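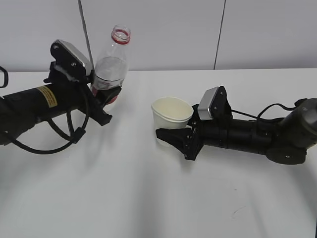

Matero Bench Liquids: data card and collection rules

Maintainer: Imad Najjar
Labelling and review: Kasun Cassim
Site: Trorkville lab, bench 8
Status: in use since June

Summary

Matero Bench Liquids is a set of 916 teleoperated episodes in which two arms handle open drink containers and disposable cups. This file covers what is in the release and the rules operators follow when adding to it. The rules replace the Prendergast checklist, which was written for dry parts and said nothing about spills.

Contents

episodes/ one folder per episode, fixed and wrist views plus joint states
labels/ outcome and container state, one row per episode
splits/ train and held-out lists (47 episodes held out)
rejected/ kept for audit, don't train on these

Before an episode

1. Take the cap off the bottle before it goes on the table. The neck ring can stay on.
2. Fill bottles with no more than a small amount of liquid. Water only, unless the task sheet names something else.
3. Use plain paper cups without printing. Swap a cup if the rim is crushed or the base has gone soft.
4. Stand both containers upright on the bare tabletop. Tools, cloths and phones stay off it.
5. Check that both arms are parked clear of the containers before the reset view is saved.
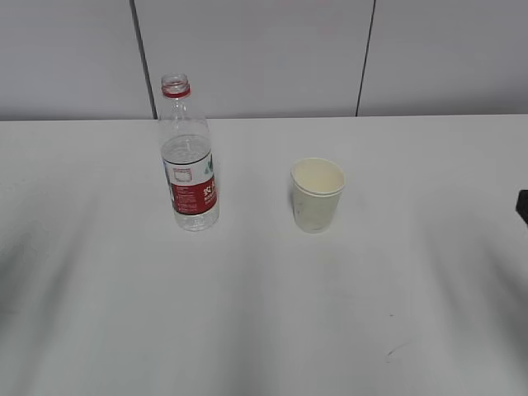
Spacing between bottle and cup should vary from one episode to the next, and so should their distance from the back edge. Don't mark positions with tape. Scuffs on the tabletop are fine, but wipe up any liquid before you start again.

During an episode

6. One operator drives, one person stays at the stop button. They don't trade places mid-episode.
7. Each arm keeps to its own container until the task sheet calls for a handover.
8. Close the gripper only as far as needed to hold. If a bottle wall buckles, finish the motion and label the episode "deformed".
9. If liquid reaches a gripper housing or a cable, stop both arms and cut power at the wall before wiping down.

Labelling

Container state is entered from the wrist view, using one of: empty, liquid, liquid with solid, unclear. Don't guess at what the contents are. Colour and cloudiness go in the notes column in plain words. If two labellers disagree, Kasun's entry stands and the other is kept in labels/history. 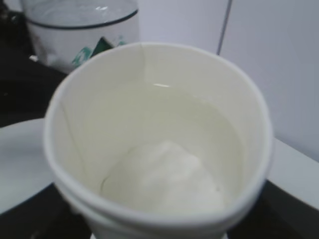
Wrist view of a paper cup, container state "liquid with solid". Notes column: pale, slightly cloudy, white lump under the surface.

Known issues

- Clear liquid is hard to see against the pale cup wall. Expect "unclear" more often than you'd like.
- 11 episodes have a wrist view that lags the joint states. They're listed in splits/lagging.txt.
- Bottle labels differ in how they face the fixed view. We haven't balanced for this.

Licence and contact

Internal use at Trorkville and Hellomska. Ask Imad before copying the data to any other site. Corrections to labels go to Kasun with the episode number in the subject line.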